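Flunesside Memorial Bell

Last updated 4/19/23

The Flunesside Memorial Bell is a bronze bell that hangs in an open brick tower on the east side of the green in Flunesside. It was put up after the First World War in memory of the people from the town and from Emby, the smaller village across the river, who didn't come home. I've written most of the entries in this local encyclopedia, and I'll admit up front that I have a soft spot for this one (I grew up close enough to hear it with the windows shut).

Origins

Plenty of towns put up a statue or a stone cross after that war, and Flunesside very nearly did too. The first plan was a granite soldier, and the drawings still exist. What changed people's minds was the money, at least at first. A statue was going to cost more than the town had raised, and the Cluder foundry offered to cast a bell at the price of the metal. Several families in Emby liked the idea for a different reason — they couldn't see the green from their side of the river, but they'd be able to hear it.

The bell was cast in February and weighs 909 pounds. It came up from the foundry on a flatbed wagon and sat under a tarp behind the Gilbert Hotel for weeks, waiting for the mortar in the tower to set. I've read three accounts of the day it was hung and they don't agree on much, except that it rained and the hymn was too high for everybody.

Inscription

Around the lip are the words "I CALL THEM BY NAME." There are no names on the bell itself. Those are on a bronze plate inside the tower door, listed by last name with no ranks given, and that was a real argument at the time! Some of the officers' families wanted ranks. The parents of the enlisted men mostly didn't, and they won. A second plate was added after the Second World War and it follows the same rule.

Ringing

The bell is rung by hand with a rope. On Memorial Day it gets one stroke for each name, with a pause in between long enough for the name to be read aloud. If you've never stood through it, bring a chair, and don't clap at the end. People from out of town sometimes do, and no one minds much, but the custom is to stay quiet until the rope is tied off.

It's also rung for 5 minutes at eleven in the morning on Veterans Day. It was rung for most of an afternoon in 1945, when the rope broke and somebody climbed up and kept going with a mallet. You can feel the dents from that if you reach up under the rim, or so I was always told. I've only touched it once and I couldn't swear to it.

The tower

The tower has a slate roof and four open arches. The north arch was rebuilt after a frost split the brickwork, and the newer bricks are a shade more orange than the old ones. There are 554 slates on the roof, a number I know only because I helped look over the repair bill.

Visiting

The door is left unlocked during daylight so people can read the plates. The nearest parking is behind the old Gilbert Hotel, 300 yards away, and the path from there is paved the whole way. Coming from Emby, take the footbridge — it's quicker than driving, and it brings you out right by the east arch.

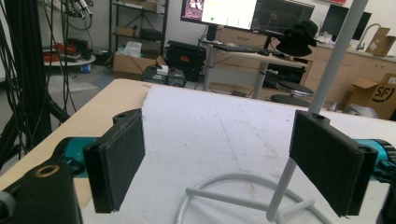
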